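Chapter 14
Stopping Things: The Design of Controls People Use in a Hurry

Most of this book has dealt with controls used by calm people. A calm person will read a label, find the right switch on the second try and forgive the designer by lunchtime. This chapter is about everyone else, a group you will join the first time something starts making the wrong noise.

Consider the Halonen bread slicer, a fine machine with one weakness. Its stop switch was a flat black rocker, 2 inches from a flat black rocker that turned on the crumb tray light. The bakery at Milberg ran one for years. Staff there became very good at lighting up the crumb tray at moments of alarm. The manual, which ran to 58 pages, covered the matter in a footnote.

Designers tend to call this sort of thing user error - a handy term, as it moves the problem to somebody else's building. We will use it sparingly.

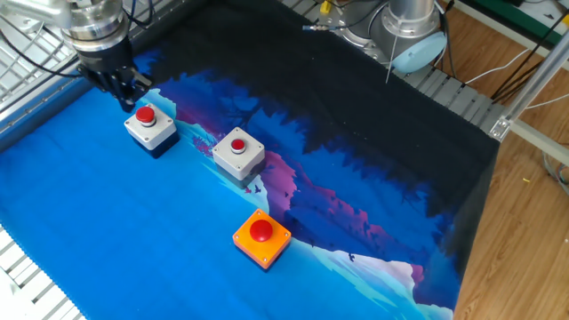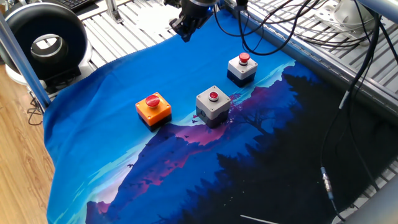

A stop control has to answer two questions before the user has finished asking them: where is it, and what do I do to it? Shape answers the second better than words can. A wide cap that stands up from its housing invites a slap, and a slap is what a frightened hand has to offer. Color helps with the first question, up to a point. The orange, gray and white boxes in the second picture each have a red mushroom-style button on top, so red tells you that you have found a button and leaves you to work out which one. Housing color can help you there, provided you learned it beforehand and still remember it now.

Jadodard, a maker of laundry presses, once tried to solve this with a chart on the wall. The chart was clear, handsome and behind the door whenever the door was open.

We begin with reach and placement, then move on to shape, force and color. The Jomau elevator panel, which manages to get all four wrong, is saved for the exercises.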